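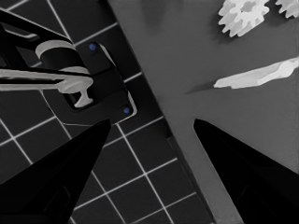

Last updated: 23 September 2026

Undesik gear episodes, README

Simulated two-arm episodes from the robotics club's gear task. If you came looking for the club's other dataset, the one with the spoons, it lives on Ruairi's old laptop and is best left there.

What's in it

665 episodes, kept from more than 1,000 attempts. The rest are in the folder called rejects, which is larger and, in Senga's view, more educational. Every episode has joint positions for both arms, gripper commands, and rendered views from the wrist and from the side. Everything is simulated. No gears were harmed, though a few went through the table in May before Kenneth fixed the collision meshes.

The task

Pick up a small gear and set it on the larger ring part. Operators could use either arm. Most used the left one and parked the other, then forgot about it until it turned up in the side view.

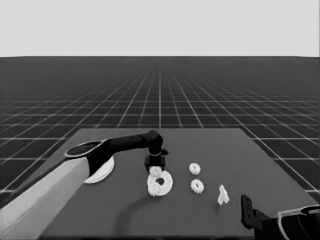
Side view, left arm with a small gear at the ring part.

File names

Folders are named by operator initials and session number. SY is Sum-yee Yip, SU is Senga Urquhart, KP is Kenneth Purves, RC is Ruairi Carnegie, EM is Eilidh MacKinnon. Session 18 appears twice. Treat them as separate sessions and please don't write to us about it.

Known problems

- The side view is grayscale. Don't train a color model on it and then open an issue.
- Wrist views often lose the gears at the top of the picture.
- The success flag is set by hand at the end of an episode. KP is generous. EM is not.
- Timestamps in version 1 drift. Use version 2.

Loading

Run load_episodes.py from the top folder, not from inside scripts. It will fail inside scripts with a message about a missing Fedoruk config, which has nothing to do with the problem.

Questions go to Sum-yee. Pull requests go to Eilidh, who reads them on club nights.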